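Review: Flivel kitchen arm simulator, tried at the Merley open day 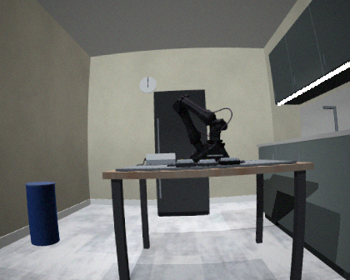
I'd been meaning to get over to Merley for ages, and when they put out the word that the open day would include hands-on time with Flivel, I cleared my afternoon. If you've read my older posts you know I run a small arm at home on a bench in the garage, and I break things. A lot of things! So a program that lets me slam a gripper into a table without buying a new gripper sounds pretty great to me.

Flivel is a simulator for tabletop arms. You pick a room, pick an arm, put stuff on the table and go. Merley had 36 seats set up, each with its own screen and controller, and I got there early enough to grab one near the front (the back row had the sun on it, poor folks).

The demo room is a kitchen, with a black arm on a table in front of a big dark refrigerator. It's a plain place. There's a round clock on the wall with no numbers on it, a faucet and counter off to the right, and a blue cylinder standing on the floor to the left that I kept wanting to go pick up. The arm can't get anywhere near it. I asked if the table could be moved and yes, it can, but that's in the editor, and the editor wasn't part of the open day. Boo.

Now, the driving. I liked it a lot. The controller is a chunky little thing made by Kolen, and it took me a few minutes to stop twisting the wrist when I meant to lower it. After that I was hooked. The arm slows down when you get close to the tabletop, and you can turn that off in the settings, which of course I did right away. The gripper went straight into the mat and the program just stopped the arm and put up a red message. At home that would have been a trip to the parts drawer.

What I didn't like so much was the default view. It sits so low that the tabletop is almost a line, and anything flat on the mat turns into a dark sliver. I spent way too long trying to get the fingertips down to a low black piece in front of the base, and from that angle I just couldn't judge how far back it was. You can swing the view up with the left stick, but it drops back every time you reset. Please let us save a view! The woman at the next seat had the same gripe, and she'd been using the program for months.

The looks are okay. The wood edge on the table is nice, the walls are kind of blotchy, and the light strip under the cabinets has a jagged edge that bugged me once I'd seen it. None of that matters for practice, but if you want pretty video for your channel you may be let down. The loop of cable by the shoulder is a good touch, though. My real one snags constantly and I'd love to know if theirs can.

Price: the single-user license is $800, and the full classroom bundle with the Olaniyan lesson pack is $2,869. I only saw three of the lessons and they were fine, a little slow if you've driven an arm before. For a school I can see it. For me, in the garage, $800 is a lot of grippers (I did the math on the drive home and I'm still not sure which way it goes).

The trial version is free until the end of December, with the kitchen room only and no editor. I've got it downloaded already. If your computer is older, ask before you buy, as mine takes its sweet time loading the room and the fan sounds like a hair dryer.

Four stars from me, and I'd bump it up if they fix the view reset. Merley told us they're planning another open day with the editor switched on, so I'll be back for that one, and I'm going to move that table over to the blue cylinder first thing.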